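A Kitchen Arm for Rent, and a Few Questions First

18 Feb 2023
By Chelsea Kettle

14 comments | Share

Gladys Cuervo has bought a lot of equipment that didn't work. She ran the purchasing desk for a chain of hospital kitchens before going out on her own, and these days small caterers pay her to read contracts before they sign them. So when Kondix began offering its countertop arm to commercial kitchens on a monthly plan in January, three of her clients sent her the same brochure.

"I read it twice," she says. "It says 'handles everyday cookware' on page one. Then I went looking for the part where they define everyday. There isn't one."

The Kondix plan costs $1,490 a month with a one-year commitment. For that you get the arm, a two-finger gripper, the software, and what the company calls remote tuning, meaning someone at Kondix adjusts the thing over the internet when it does badly. Setup is another $2,409, paid up front and not refundable. Cuervo put those two numbers at the top of her notes and underlined the second one.

"A setup fee that size tells me they know setup is hard," she says. "I'd be more relaxed if they just said so."

I met her at the Kondix office in Mellor, where she had asked for a demonstration without a sales deck. Orhun Özkan, who manages customer trials, agreed to that, and to his credit he stuck to it. He talked for maybe five minutes and then let us watch.

The job that day was lids. Özkan says lids are what customers ask for most, after stirring, which the arm doesn't do. Taking a lid off a pot and setting it down sounds like nothing, he told us, "until you try to write down how you do it." A lid is wide and slippery and all the holding has to happen at one knob in the middle. If the fingers close a little high, it swings. He has seen it swing a lot.
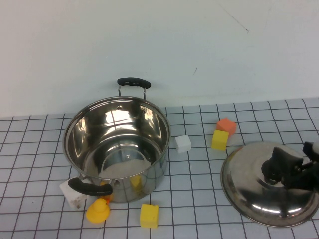 The Kondix gripper on the knob of a steel pot lid. The tabletop is marked in a grid, with toy blocks and a rubber duck around the pot.

Cuervo's first question was about the pot. It was empty. She wanted to know how many of the company's lid trials had been run with food inside, at a boil, with steam coming up into the fingers.

"Fewer than I'd like," Özkan said. He gave her the breakdown when she pushed. The company has logged 1,133 lid attempts on its own benches. Of those, 116 used a pot with hot liquid in it. He didn't have a separate success rate for the hot ones and said he would send it. As of this writing he hasn't.

"That's the number I care about," Cuervo said in the car afterward. "My clients don't lift lids off empty pots. Why would you? The lid is on because something's cooking."

She was also interested in the small objects on the table. Özkan explained that the clutter is there so the software has to pick out the lid from other things of different shapes and colors, and he was fairly proud of it. Cuervo thought it was reasonable as far as it went.

"A cube is polite," she said. "It has flat sides and a bright color and it stays where you put it. Give me a wet towel. Give me a ladle sticking out of the pot, or a sheet pan somebody parked there for a second and forgot. I asked him if they'd done a towel and he said it's on the list."

She has a harder time with the matter of shine. Polished steel throws back whatever is near it, and any cook can tell you that under kitchen lights a pot is half glare. Özkan says reflections were a serious problem for the first version and are "mostly handled" now. He wouldn't put a figure on mostly. The lighting in the Mellor room is soft and even. Cuervo's clients work under fluorescent tubes and heat lamps, and one of them has a west-facing window right over the prep line.

I asked Özkan whether customers get to test the arm in their own kitchen before paying the setup fee. They don't. They can visit, as we did, and they can send in up to five pieces of their own cookware for the team to try. He thinks that's generous. "We're a small outfit," he said. "If we drove to every kitchen that was curious we'd never ship anything."

Nigel Ashworth has had a Kondix arm at his soup business in Flekwood since before the monthly plan existed. He's the customer the company suggested I call, so take him with that in mind, but he was less glowing than I expected.

"It does two things for me and it does them fine," he said over the phone. "It takes lids off the cooling pots and it moves empty pans to the sink side. I've got one kind of pot. I bought all new pots, to be fair, because it didn't like the old ones."

What did it not like about them? "Flat handles on the lids. It wants a knob."

When I passed that along to Cuervo she laughed for a good while and then wrote it down. New pots weren't in the brochure either.

Ashworth says he would rent again. He has a bad shoulder, and his evening person, Jaqueline Varela, had been asking for help with the lifting. Varela got on the line briefly. She likes the arm well enough. She also said she stands next to it when it's running, every time, and keeps a hand near the stop button.

"So is it saving you time?" I asked her.

"It's saving my back," she said. "Time, I don't know. I'm standing there."

Cuervo has since looked at one competing offer, from Junden, which costs less up front but leaves all the tuning to the customer. She doesn't favor it. For a kitchen with a couple of cooks, she says, nobody is going to spend the afternoon adjusting grip settings with an order due at five.

Her advice to the three clients was the same letter with the names changed. Wait. Ask for the hot pot results in writing. Ask for a thirty-day exit, and ask what happens to the setup fee if the arm can't hold your lids. Send them your ugliest cookware, including the one with the dent.

One client has already boxed up five lids and mailed them to Mellor. Two of them have flat handles.

Contact the newsroom | © 2023 All rights reserved | Back to top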